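The Second Villain Problem: Dirkley in the Grerklow Films
Student project report by Kgomotso Mnguni
Project partner: Birdie Delacroix

When Birdie and I picked the Grerklow series for our project, we thought we would be writing mostly about the puppets, and I suppose everyone who starts on these films thinks the same. Then we reached the third one, Rostura, and found ourselves talking about Dirkley the whole way home. 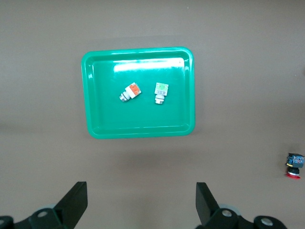
Dirkley enters Rostura as the quiet friend of Javier, the innkeeper's son, and for most of the first half he hardly speaks. We wrote down every line he has, and there are 63 of them, against 194 for Javier. Birdie thought we should mark each line as either honest or a lie, and we borrowed our two colors from the pair of little pushbuttons in the green tray, one with an orange cap and one with a green cap. Orange meant a lie. By the séance scene our script pages were very orange indeed – I went through a whole marker!

What surprised us is how kind his lies are. He tells Javier the cellar is safe so that Javier will sleep, and only later do we learn who has been sleeping down there.
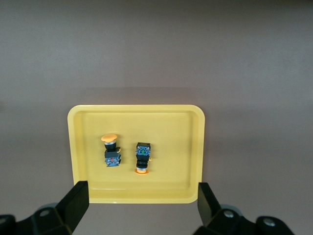

Fig. 2. Yellow tray.

The fourth film treats him quite differently. Dirkley is now the main villain, with a cape and a long speech on the stairs, and I have to admit we both missed the shy boy from before. Birdie likes the speech more than I do. She feels he has earned it after being ignored for a whole movie, and we argued it over lunch more than once and left both opinions in.

We watched the fourth film twice, the second time on Sat 7 February with the sound off, to look only at how he stands near the puppets. He never turns his back on them. 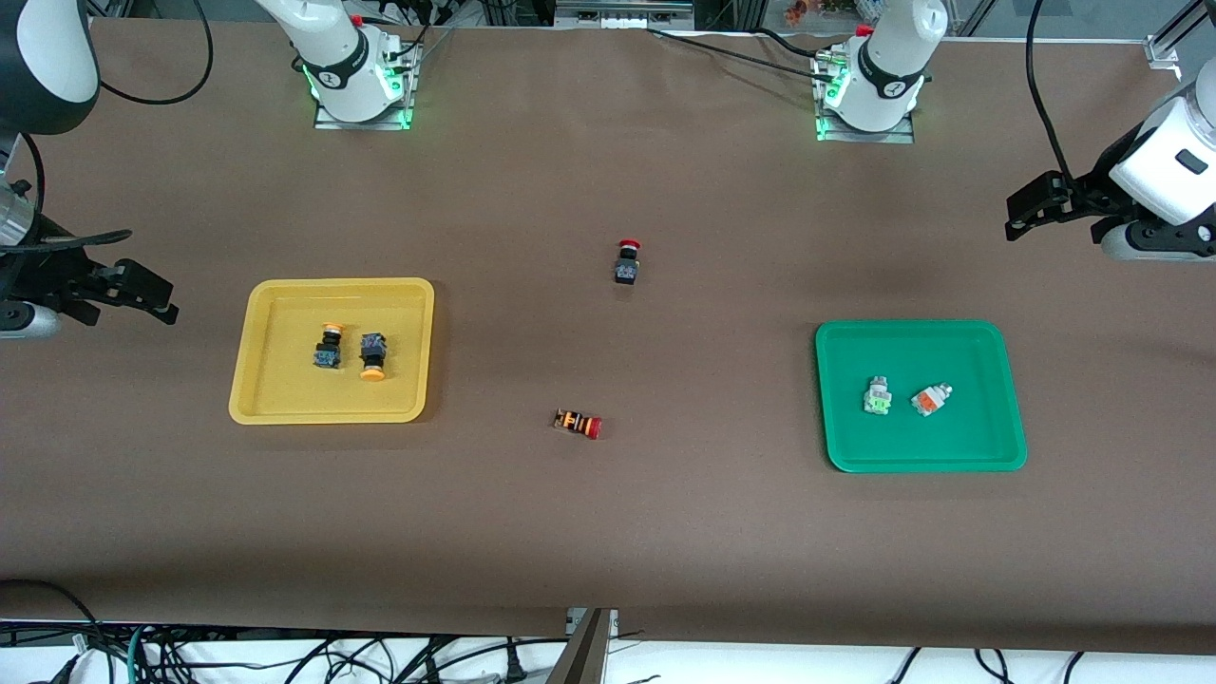 Fig. 3. The long table, with switches in the yellow tray.

For the next part we would like to compare Dirkley with the puppet maker's widow, who has fewer scenes but gets the last word in both films.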